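About Cormier House

Cormier House is a residential school of domestic practice. It prepares adults for paid work in household kitchens, small guest houses and staff canteens, and it has done so from the same building since its foundation. The school takes its name from the street on which it stands. It is governed by the Skurik Trust, which owns the premises and appoints the Principal.

Our purpose

The school exists to teach the ordinary work of a kitchen to a standard on which an employer may rely. Students learn to cook plain meals, to keep a larder, to buy sensibly and to leave a room fit for the next person. The Trust has always held that storage and cleaning deserve the same teaching time as cookery, and the timetable reflects this.

Students are admitted without formal qualifications. Many have run a home for years before they apply, and others have never held a kitchen knife. Both groups are taught together. Applicants are invited to spend a morning with us before any offer is made, and are asked to bring an apron and flat shoes.

The course of study

The full course lasts 7 months and begins each October. It is divided into two parts. In the first, students work in the house kitchens under daily supervision. In the second, they are placed with a household or guest house near the school and return each week for instruction and review.

Dry goods and the larder form the opening unit. Students are taught to read the packaging of foods with which they may not be familiar, to open a bag so that it can be closed again, and to decide what belongs in a jar and what is better left in its own packet. They learn to keep the label with the goods, to use older stock first, and to record what has been opened. Snacks, pulses, flour, tea and spices are all covered. Separate sessions deal with households that shop from several countries, where a student may meet packets printed in a language he or she cannot read and must know how to ask about the contents before putting them away.
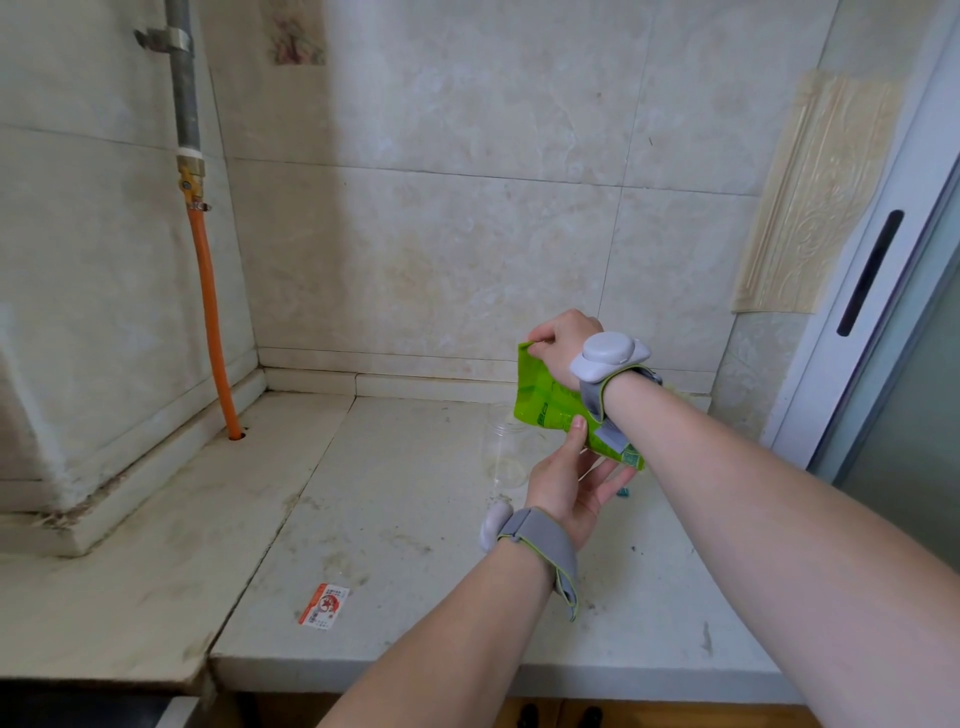 The second unit concerns the care of surfaces. Work in private homes seldom takes place in a new kitchen, and our students are expected to manage stone, tile and timber of every age. They are shown how to clear crumbs from a joint before wiping, how to treat a worn slab without harming it further, and when damage should be reported to the householder. The lower cupboards and the space beneath the worktop are included in every inspection.

Later units cover breakfast service, soups and stews, baking, the packing of meals for travel, laundry of kitchen linen and the keeping of household accounts. A full list is available from the office on request.

Our kitchens

Teaching takes place in the Vesham Kitchen and the Trallance Kitchen. The Vesham Kitchen, on the ground floor, is fitted for catering and is used for group cookery. The Trallance Kitchen is arranged on the domestic scale and is used for larder work and individual assessment. Both are open to students from seven in the morning, and evening practice may be arranged with the member of staff on duty.

The school also holds classes in kitchens lent by local households. We are grateful to the families concerned, and students are reminded that they attend as guests. Cupboards are opened only with permission, and goods are returned to the shelf from which they were taken.

Staff

Huguette Doucette, Principal, is responsible for admissions and for the general conduct of the school.

Jerome Soriano, Senior Tutor, teaches cookery and directs the work of the Vesham Kitchen.

Kirsten Lavoie, Tutor in Household Management, leads the units on dry goods, surfaces and accounts.

Jhonatan Alvarado, Placements Officer, arranges positions for students in the second part of the course and visits them there.

Colton Thibodeau, Bursar, deals with fees, bursaries and the letting of rooms.

Fees and bursaries

Fees are payable in 2 instalments, the first on acceptance of a place and the second before placement begins. The Skurik Trust offers bursaries to students who could not otherwise attend. Applications for a bursary are considered separately from applications for a place, and the tutors are not told which students receive one.

Visiting the school

Visitors are welcome by appointment during term. Enquiries should be addressed to the Principal's office. Prospective employers who wish to offer a placement are asked to write to Mr Alvarado, giving the size of the household, the hours proposed and any dietary requirements.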